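Hand-held grippers for small parts: hard or soft finger pads?

Home > Community help > Grippers and end effectors

Illia Boiko
Posted March 2021

I'm trying to choose finger pads for a pair of hand-held grippers and would like some advice before I print another lot. The task is sorting small hardware into a drawer organizer. You pick up a screw from the table, pull a drawer, drop the screw in and push the drawer shut. We record both hands and use the recordings later to train an arm.

I have two pad designs. The first is a plain printed block with a flat inner face. The second is the Bondness pad, a softer strip that you glue on to the same block. Both fit the same finger, so swapping takes a couple of minutes with a small hex key.

The hard block is good on the drawers. It gets behind the lip and doesn't bend. On screws it is poor. If I come in a little too high, the screw shoots out sideways. The soft pad holds screws much better but it peels at the bottom edge, and once it has peeled it catches on the drawer front.

The other thing I can't settle is cable routing. Mine leave from the back of each gripper and go off either side of the table, and on a long session I can feel them pull on my wrist.
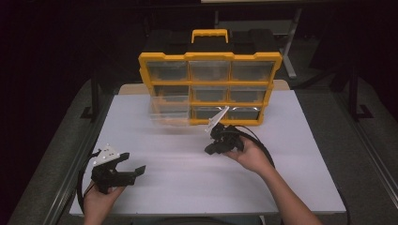
Zakhar Prokopenko
Before you print anything, check how wide your fingers open when you go for a drawer. Most people have them fully open all the time because that is where the trigger rests. For a drawer lip you want them nearly shut, and then the pad material hardly matters. I would set a softer spring first and see if the problem goes away.

On pads, I ran a comparison last year for much the same job. I used printed blocks, the Bondness strips and a set of moulded tips from Plurelier. Each set did 680 picks of mixed screws from a flat white sheet. The printed blocks dropped 38 and the Plurelier tips dropped 11. I gave up on the strips before the end as two of them had come off, so I have no fair figure for those.

What made the most difference was the angle of approach. A countersunk screw lying flat gives you very little to hold. If you close across the shank, near the head, it stays put. If you close along its length, it turns as you lift. Two screws lying together are worse again, and I would split them with one fingertip before trying to pick either of them up.

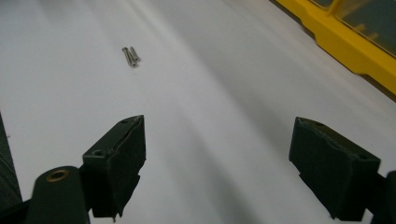 Countersunk screws on the white sheet, printed fingers open.

For that kind of pick, I'd print the block with the inner face tilted a degree or two so that the tips meet first. Yours may be dead parallel on the drawing, but the fingers flex and the tips open up under load. Then the screw is held by the middle of the pad, or not at all.

Cables: run them up your forearm and fix them at the elbow with a loose strap. Leave a loop at the wrist – a hand's width is enough. I tried an overhead hook and didn't like it. It pulled in a different direction depending on where I stood.

Wear is worth keeping an eye on too. Printed edges go first at the tip, where they hit the table. I file mine flat every few sessions and reprint when the corner has gone.

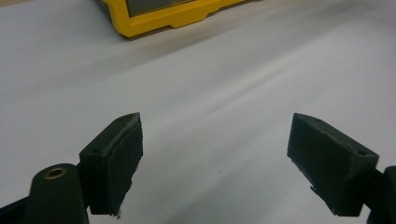
I also keep a note of which pair was fitted for each recording. A worn tip closes differently from a new one, and if you mix them without a record you will spend a long time looking for a fault in the controller. We lost most of April to that once. The Drukiver logger has a free text field you can use for it.

palamarchuk_fan
just buy the Palamarchuk fingers, they are metal and don't wear out. bit heavy though

Illia Boiko
Thanks both. I've ordered the softer spring and will try the tilted face with the hard block. Metal is out for me, as the grippers are heavy enough by the end of a session.

Zakhar, did you count a drop if the screw fell after it was over the drawer, or only on the way up?

Zakhar Prokopenko
Anything that didn't end up in the drawer was a drop. If it landed on the drawer edge and fell in, I let it pass. I can send you the sheet if you want it, but the columns are a mess.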